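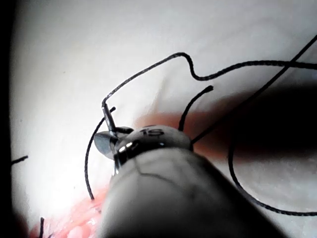

Reading time: 1 minute

Participants wanted: suturing trials for the Vistemero training kit

Fuvitz is looking for surgical residents, fellows and operating room nurses to try out Vistemero, a practice kit for robotic suturing. The kit includes pads, suture and a set of graded exercises, and it goes on sale next year. We want to hear from people who will use it before we settle the final version.

You do not need robotic experience. We have 53 places, split between beginners and people who have already logged console time.
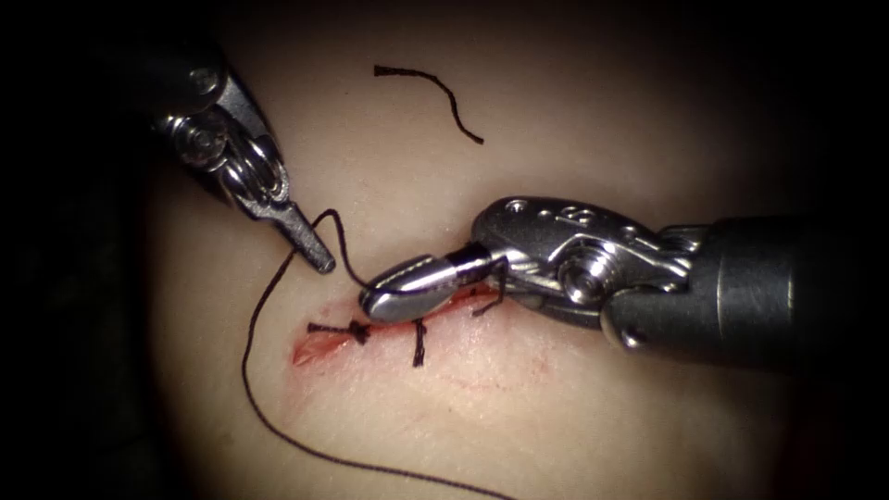 Closing a straight incision with two instruments.

Each participant attends two sessions of three hours in June, at our Nkosi Street lab. You will place and tie interrupted stitches, then fill in a short form on the pad, the thread and the written instructions. Sessions start at 8:30 a.m. or 1:15 p.m. – tell us which you prefer. 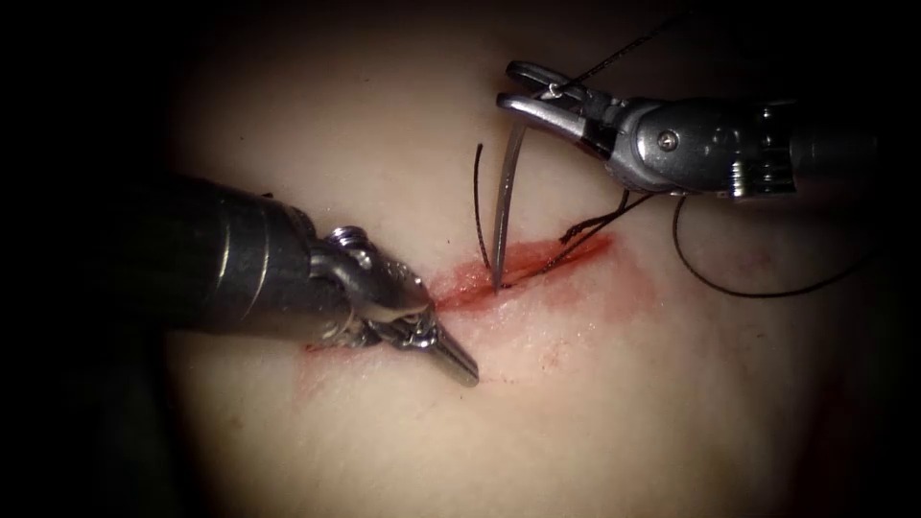 Payment is $200 per session, sent within two weeks of your second visit. Parking is free. We record instrument movement and video of the pad, but no faces or voices.

You must be 18 or older and able to attend both sessions. Employees of Fuvitz or Dadon, our pad supplier, cannot take part.

To apply, send your name, role and years of training to Areti Sfakianakis, trials coordinator. Questions about the exercises go to Aisyah Oei.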